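Zestel small objects – README

Version of 2021-02-19, prepared by Sherif Cherkaoui, Illurham.

What is in this folder

Zestel is a small collection of recordings about picking up little household things and putting them down again on a low table. The full set has 14 objects. This README covers only the part named "bottles", because the other parts have their own notes.

The objects

The bottles are of the kind used for perfume or oil. They are small, so the fingers cover a good part of them. For the pink one, please use the name "pink bottle, wooden cap" everywhere. In the first version of the labels it was sometimes written "rose flask" and sometimes "wood cylinder", and this made searching difficult. I have corrected all the cases I found.

The table

The table top is white and kidney-shaped, and it stands low. It has no straight side, so the words "left edge" and "front edge" are not used in the notes. We write "near", "far" or "middle".

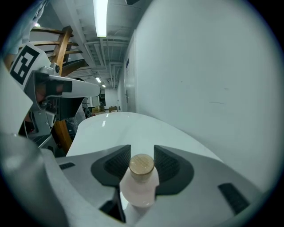
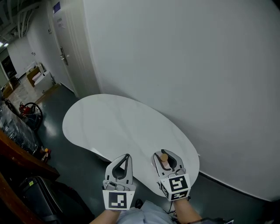

Pink bottle with wooden cap, held in the gripper in both views; the second also shows the low white table.

How the files are arranged

Each session has its own folder, with 10 recordings inside. The bottles part has 13 sessions. Session 30 comes from the older numbering and I kept its name, as Ait Ali had already used it in the index.

Every folder contains a text file with three lines: object, starting place, final place. If the final place is not known, the line says "open" – please do not leave it empty, the Radus script stops when it meets an empty line.

Known problems

The cap and the body are labelled as one object. If you need them apart, you must do this yourself.

White things on the white table are hard to outline. Their masks were drawn by hand and may be a little too wide.

Changes

The next correction of the labels is planned for May. Mistakes can be sent to me with the folder name and the recording number.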